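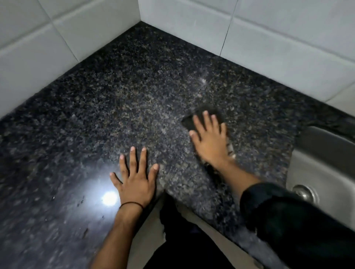 The Cudbridge estuary count closed its second season in November with 93 species on the list, up from 82, and with the hide still standing, which was not a given in September. Dunlin made up the bulk of the birds on the mud, and dunlin on mud at low tide are about as easy to pick out as a particular fleck in a dark speckled granite countertop. Our counters now work in blocks of 50 birds and compare notes afterward. The notes agree more often than they did last year.

Shorebirds. The peak high-tide roost was nearly 500 birds, on the gravel bar below Irkel. Most were dunlin, with a few black-bellied plovers standing among them looking put-upon. We had planned to count the roost from the seawall. The roost had planned to be somewhere else, so four of the counts were made from the parking lot of the bait shop, where the view is better and there is coffee.

New species. The 11 additions include a long-billed dowitcher, a merlin and a Eurasian wigeon that stayed for nine days and drew more visitors than our open house. A reported curlew sandpiper was withdrawn by the observer after a second look and a night's sleep.

Equipment. The Durán scope paid for by your grant arrived in good order. The tripod came three weeks later, in a box addressed to a dentist. The Ornico software does what we bought it for, once it has been persuaded that high tide can happen twice in a day. We lost two early counts to this and have marked them as missing in the tables.

Spending. We are under budget on travel and over on boots. We would like to move the travel balance to the boots line and will send the form.

Next period. Counts continue every two weeks through March, starting two hours before high water. The hide roof needs felt before the January gales, and we have a quote.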